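Homar forum > Simulation and control > Wrist cams, two arms, and a planner that keeps changing its mind

Posts: 15

griet_m wrote:
Hi all, long time reader, second time posting! I've got a bimanual sim set up in Homar (two arms, parallel jaws on both, one overhead-ish view plus a camera on each wrist) and I'm trying to get a marker-into-pen-cup task to run end to end without me babysitting it. Perception is a small segmentation net I trained on 3768 rendered images, then a pose fit, then the Onus planner for the arm motion. Control runs on the stock joint impedance thing with the default gains.

What bugs me is the bit right before the grasp. The pose estimate is fine from far away, then as the hand comes down the yaw of the marker flips by 180 degrees, sometimes twice, and the planner throws out its path and makes a new one every time. The arm does this silly little wiggle over the table. I've got a log if anybody wants it, but here's what the wrist camera gets on a typical approach.
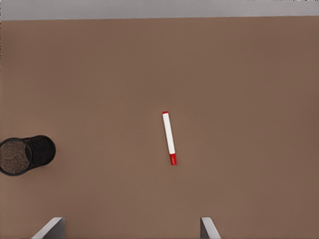 My pose fit is plain PCA on the mask, so it gives me the long axis and has no clue which end is which. I added a color check to break the tie, and I figured that would be the end of it, but I wrote it to look for a colored blob on ONE end. With the red cap at the bottom and that stubby red plug up at the top, both ends say yes, and the winner changes with the shading. I can see why it's confused! I just don't know if I should fix the check or smooth the output. A low-pass filter on yaw got me weird in-between angles, which is worse than the flipping.

despina_l wrote:
Don't low-pass a thing that has two answers. You'll get the average of the two and it'll be wrong every time. Compare how long the colored part is at each end and take the longer one as the cap. Then lock it: once you've picked, stay with it until the other side wins by a clear margin for 15 ticks in a row. I've got the same thing in my tracker and it's maybe ten lines.

nzamfir wrote:
I'm going to disagree with both of you a little. Why does the grasp care which end is which? It's a parallel jaw. Yaw and yaw plus 180 are the same grasp. Fold the angle into a half turn and the flip is gone, no color needed. You only need the cap end when you place it.

despina_l wrote:
Sure, but then you've picked it up with a coin toss and you find out at the cup that your wrist needs to go half a turn the other way and you're at a joint limit. Ask me how I know. I'd want that decided before the fingers close.

nzamfir wrote:
That's a planning problem though, so let the planner have it. Give Onus both goals and let it pick whichever leaves more room for the place. It takes a list.

griet_m wrote:
Wait, it takes a LIST? I've been feeding it one pose at a time like a chump. OK, trying that tonight.

Also, while I have you, the second half of my problem is after the grasp. I want to check that the marker is still in the hand before I send the arm off to the cup, and my check keeps saying "no object" at random. It's a mask of the region between the fingers, thresholded on brightness. 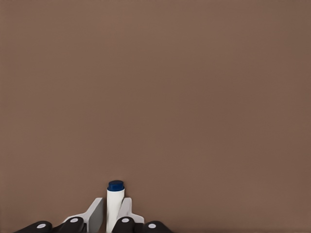 The brightness threshold was a leftover from an older project where everything I picked up was darker than the gripper, and I never thought twice about it. Now the barrel is white and the fingers are light gray, so in that region it's pale on pale and the mask falls apart as soon as the shading moves. The navy cap is easy to find, obviously, and I could key on that, but I swap colors between episodes and would rather not have a table of caps in there.

ruxi_l wrote:
Use the finger gap! You have joint positions for free. Command full close, wait until velocity drops under some small number, then read the width. If it's wider than your "closed on air" width plus a margin, there's something in there. I don't use vision for holding checks at all anymore.

pbravo wrote:
Gap is good for yes/no, but it won't tell you that the thing has rotated in the grip, and with a skinny cylinder that's the failure I see most. It's still "held" and then it goes into the side of the cup. I use both. Gap for held, then the segmentation net once for the tilt after the lift has settled. Your net already knows what a marker looks like, right? Why are you thresholding?

griet_m wrote:
Speed, mostly. The net runs at 3 Hz on my machine with the physics going. (Yes, it's an old machine.)

pbravo wrote:
Then call it once and wait for the answer. You're in sim, you can pause the clock.

ruxi_l wrote:
Please don't get used to pausing the clock! I did that for a whole summer and every timing bug I had was hiding behind it. If she ever wants this on hardware she'll pay for it.

pbravo wrote:
She said sim. But fair, put a flag on it.

griet_m wrote:
Update, Oct 20, 2018, since I hate threads that just stop. I did the following:

Both yaw goals go to Onus as a list (thank you Nelu). The cap end gets picked by colored length, with Despina's lock on it, and it's only used for the place. Held check is finger gap. Tilt check is one net call after the lift, clock NOT paused, it just waits in place.

The wiggle over the table is gone. Over 600 overnight episodes the planner didn't replan once on the way down, where before it was doing it nearly every time. Placement still isn't great, and I think that's the other arm's fault. It's supposed to stay parked, but it's in the planner's collision world with padding so fat that the working arm takes the long way around it.

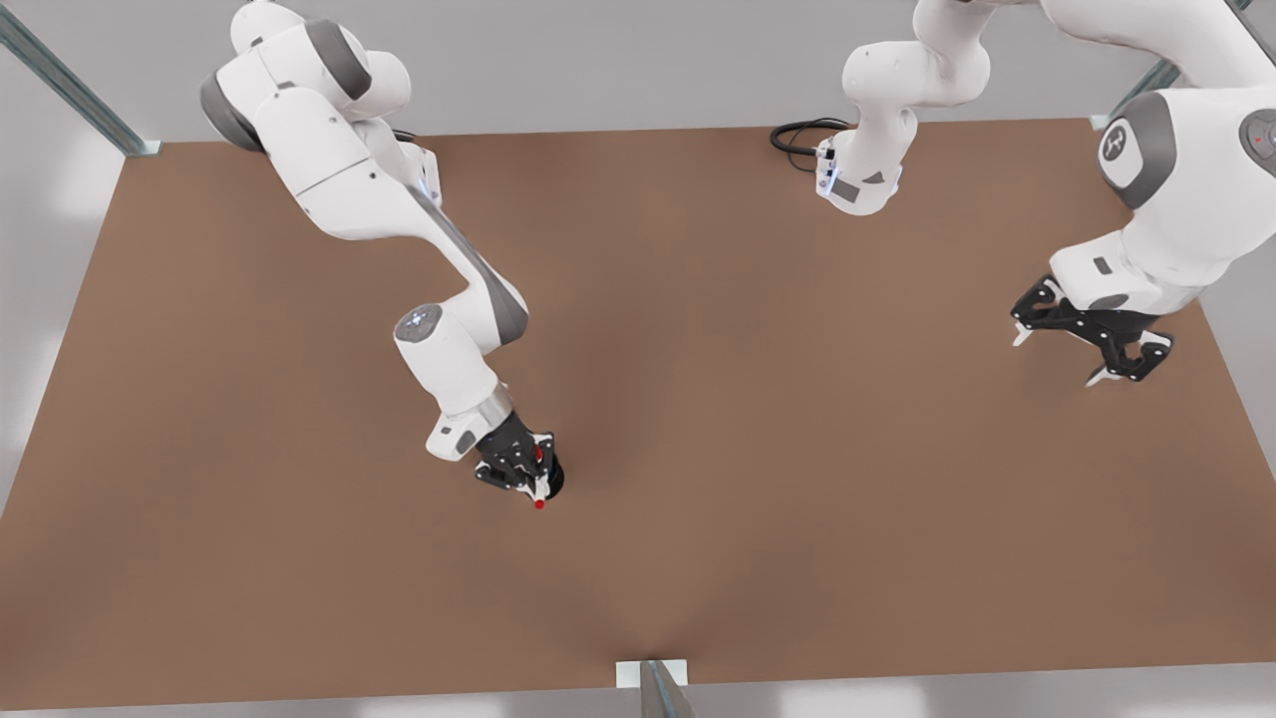
So I'm looking at the padding next. Has anyone run two arms in Onus with different padding per arm? The docs only show one global value, and when I shrink that one the planner gets brave about the table too, and I don't love that. I also tried giving the parked arm its own group in the Sameck config and it got ignored with no warning at all.

despina_l wrote:
The Sameck config wants the group name in the same case as the robot file. Mine was ignored for a week over a capital L. Check that first.

nzamfir wrote:
Per-link padding works, but you have to set it after the scene loads or it gets overwritten. Put the table in as its own object with its own padding and leave the global one small. I'd also ask if you really want the other arm parked out over the table. Send it home and half of this goes away.

griet_m wrote:
It needs to be close by for the handover task later, so I'd like to keep it out there if I can. And Despina... it was the case. Lowercase L in one file, capital in the other. I'm going to go lie down. Will post the padding numbers once I've had a run that finishes.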